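Grerkora Clothes Exchange
Minutes of the general meeting, November
Held in the upstairs room at Danladi Street, starting 6.40 pm

Present: 12 members, as per the sign-in sheet. Apologies were received from two members by email before the meeting and from one by telephone.

The chair opened the meeting and thanked the members for coming in spite of the rain. As the usual minute taker is on leave, these minutes are written by the member who looks after the sorting roster. Corrections can be sent to the Exchange mailbox before the next meeting.

1. Minutes of the previous meeting

The minutes were accepted with one change. Under the item about the side gate it was written that the lock "is replaced". It should say "will be replaced". The lock is still the old one and needs to be lifted a little when the key is turned.

2. Matters arising

Side gate: see above. The locksmith has sent a quote and it is accepted.

Children's rack: moved away from the heater, as agreed. Parents have commented that the new place is better, but the prams now block the way to the fitting room when there are more than a few. It was suggested to turn the rack by a quarter. The Saturday-style layout drawing on the noticeboard is no more correct and should be taken down.

Kettle: a new kettle has been donated. The old one may not be used and is waiting for the e-waste collection.

3. Report on the last swap

At the last swap 101 garments were taken home by visitors. This is the highest number since the Exchange moved to Danladi Street. Adult coats went first, then school jumpers. Formal wear did not move and the same evening dresses have now been on the rail since winter. It was asked whether they could be lent to the high school for the end-of-year formal. The members were in favour, and the chair will write to the school.

There was a discussion about the tokens. At present a visitor receives one token for each item brought in, and some visitors arrive with a bag of very worn things and leave with good coats. Other members answered that this is exactly who the Exchange is meant for, and that it would be unpleasant to judge people at the door. Nobody wished to change the rule for tokens. It was however agreed that the sign at the entrance should say more clearly which things we can not accept, namely underwear, single socks, pillows and anything with mould.

4. Sorting and presentation of garments

The sorting team reported that the time between receiving a bag and putting its contents on the rail is too long. Most of the time is lost in looking for stains and small holes. Garments are checked while they are held in the hands, and faults on the back or under the arms are missed. They are then found by the visitor, which is embarrassing for everyone.

The team proposes that each garment is opened out on a plain, light-coloured surface and is looked at on both sides before it gets a size ribbon. 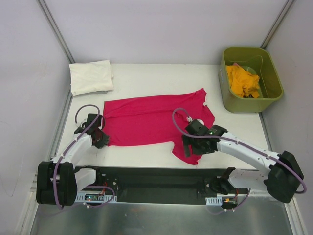 Red garment laid out on a white table.

The proposal was discussed at some length. Points raised were the following:

The big table is at the moment also used for the tea and biscuits. These two uses can not go together. Tea will be moved to the window bench.

The ceiling light over the table is yellow and makes it difficult to see grass stains and deodorant marks. A lamp with a whiter light was asked for. One member has such a lamp in the shed and will bring it for a trial.

Dark garments show lint better on a light surface, but white garments show nothing. For white shirts a navy bedsheet can be put over the table. We have several in the linen box.

Items with a missing button should not be rejected. They go to the mending basket with a safety pin at the place where the button is missing.

The proposal was accepted with all in favour. It will be tried until the next meeting and then reviewed.

5. Mending evening

The mending evening takes place once per month and is well liked, however the same few people do all the difficult work. Zips are the biggest problem. The pile of jackets with broken zips is now higher than the shelf. It was proposed to hold one evening for zips only, with somebody showing how to change a slider without removing the whole zip. A member with tailoring experience offered to do this, if the group is kept to 10 people. This was accepted and a list was passed around.

It was reminded that the overlocker must be switched off at the wall after use. It was found on in the morning on more than one occasion.

The Bemari sewing shop has offered us its leftover thread at no cost, provided that we collect it. The colours will be mixed. The offer was accepted with thanks.

6. Care of T-shirts and knitwear

This item was brought by a member who has been sorting for many years. T-shirts are the largest group of things that we receive and also the ones which look worst on the rail. They come in the bag in a ball and they get hung in the same condition. On a hanger the neck stretches and the shoulders get small points. 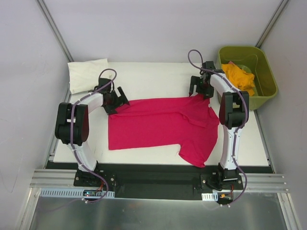
The member proposed that T-shirts are folded and kept on the shelves, sorted by size and not by colour, and that only shirts with a collar are hung. Knitwear should also be folded. It was objected that visitors unfold everything to see the print and leave it like this, so that the shelves look untidy after half an hour. Several members found that this is true, but that a stretched neck can not be repaired and an untidy shelf can.

A way of folding was shown with a shirt from the donation bag. The sleeves go to the back, the sides meet in the middle and the hem is brought up to the neck, so that the print stays on the outside. In this way the visitor does not need to open it. The members tried it and most found it easy, with exception of very small children's sizes, which may simply be rolled.

Regarding washing, it was agreed again that we do not wash donations as a routine. Items which smell of smoke or perfume are aired on the line behind the building. If a wash is needed, it should be in cold water with the Fument liquid from the cupboard under the sink and not with powder, as the powder leaves white lines on dark cotton. The dryer is not for knitwear. A jumper of pure wool was lost in this manner in spring.

Decision: T-shirts and knitwear will be folded from the next swap on. Two more shelves are needed. The member with the ute will look at the tip shop before we buy new ones.

7. Leftover stock

The charity which takes our leftovers has asked that the bags are not filled so heavy, as their driver has hurt his back. Bags should be filled to two thirds and tied with string. Rags go in a separate bag, marked with an R. The dog shelter would like to have old towels, and would also take blankets without filling.

8. Other business

The rubbish bins were not put out in the last fortnight. The roster by the door will be used again.

A member asked if the radio could be lower during sorting. This was agreed.

A request has come from a playgroup to use the upstairs room in the mornings. The members have nothing against it, but the button jars must first be moved to a high shelf.

The next meeting will be in the same room at 6.30 pm. The date will be sent by email when the hall bookings are confirmed.

The meeting was closed at 8.15 pm.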